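Collecting Demonstrations in Simulation Without Losing Your Whole September

By Niloufar Naseri
September

We use cookies to remember your preferences and to count visits. Accept / Manage settings

You have a simulator, a robot arm, and a policy that knows nothing. Somebody has told you to get it a few hundred good examples. I did this for a pick-up task last year and ended up recording 1,322 episodes, of which I kept 747. The missing 575 are the reason for this page.

I'm assuming you can already drive the arm by hand, with a game controller or a 3D mouse or whatever was in the drawer. I use a small recorder called Plirkis, which writes down joint positions, gripper state and two camera views at every step. Yours can be anything that does the same.

Step 1. Write down what counts as done

Do this before you touch the controller. Mine says: the object is held, its lowest point is at least a hand's width above the table, and it stays there for one second. My first version said "pick up the object," and Yasaman Hashemi and I recorded for two afternoons before finding out that she stopped as soon as the fingers closed and I stopped after a lift and a small victory wave. The policy learned the wave.

Put the success check in code if you can. The simulator knows where everything is. Use that for labeling, and keep it out of the observations you train on unless you're planning to have a simulator handy in real life too.

Step 2. Keep the room dull
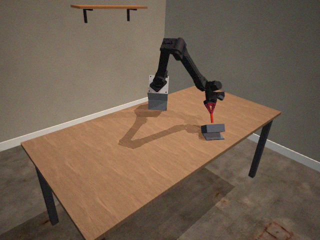

Start with one object and one table, and leave the decorating for later. If the first fifty episodes don't train into something that at least heads the right way, a bowl of lemons and a potted fern won't rescue it. My room has plain gray walls and a shelf with nothing on it, and the only thing on the table to go after is a stepped gray block, which in one respect was a poor choice. Gray on wood is easy for a person to find and apparently less easy for a small network looking at a shrunken picture, especially once the arm's own shadow lies across the tabletop. Look at your recordings at the size the network gets them. If you can't find the object at that size, make the input bigger or move the camera before you record anything else.

Leave shadows on, though. I turned them off for a week to save rendering time and had to throw the week away when I put them back.

Step 3. Randomize the start, and check that you did

Every episode should begin with the object in a new spot and at a new angle. The arm's starting pose should vary a little as well, or the policy will learn a lovely opening move and play it no matter what.

Then plot the starting positions. I can't stress this enough, having skipped it. My random placement had a typo in it, and the block spent its first 200 or so appearances in a strip the width of a ruler. A scatter plot takes one minute to make. Set limits so that nothing spawns inside the base or beyond the arm's reach, and discard any start where the object is still settling when the recording begins.

Step 4. Drive like someone is copying you

They are. Some habits to get into:

- Approach from above, line up, pause very briefly, go down. Use the same order each time.
- If you miss, back off and try again in the same episode. Keep some of these. A policy that has never seen a recovery will miss once and then stand there looking like me at a parking meter.
- Don't wander. Long idle stretches teach the arm to idle, and it's a gifted student.
- Stop when your hands get tired. My limit is 30 episodes in a sitting. After that my grasps drift to the left and so do my opinions.

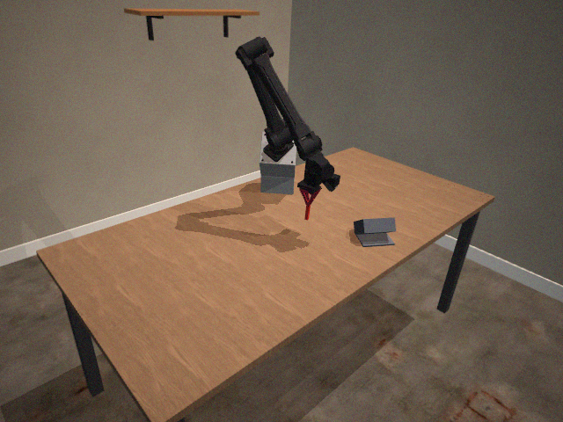
Pick one grasp for each object orientation and stick with it. If half your examples take the block by its long side and half by its short side, a simple policy may split the difference and close on a corner. Fancier methods handle mixed strategies better, but you're unlikely to regret being consistent in round one. When two people are recording, sit together for the first ten episodes and argue about it then. Agnese Lukoševičius and I argued about it afterward, over the whole Stoltholm set, and had to re-record most of hers (she says mine).

Step 5. Label failures and keep them somewhere else

Don't delete bad episodes. Move them to their own folder with a one-word tag. Mine are "slip," "bump," "timeout" and "sneeze." Later you may want them for training a success detector, or just to see that most of your slips happen in the same corner of the table.

Watch everything you intend to keep, at four times speed. Dull, yes. It's also how I found out that the gripper signal was being saved one step late, which no loss curve was ever going to mention to me.

Step 6. Train early, then go back for more

Train on the first hundred keepers, even if it feels too soon. Run the policy, note where it fails, and record your next batch starting from those places. Nima Azimi went the other way and recorded 4,000 episodes before his first training run. He had the camera axes flipped. We bring it up at lunch.

For the next object I'd repeat all of this at half the size, mix in a portion of the old episodes, and add the clutter in stages. The Plirkis settings file I use is linked from my notes page; change the output path before you run it, or it'll try to save to a drive that's in my desk.

Get new tutorials by email. One message a month, unsubscribe whenever you like.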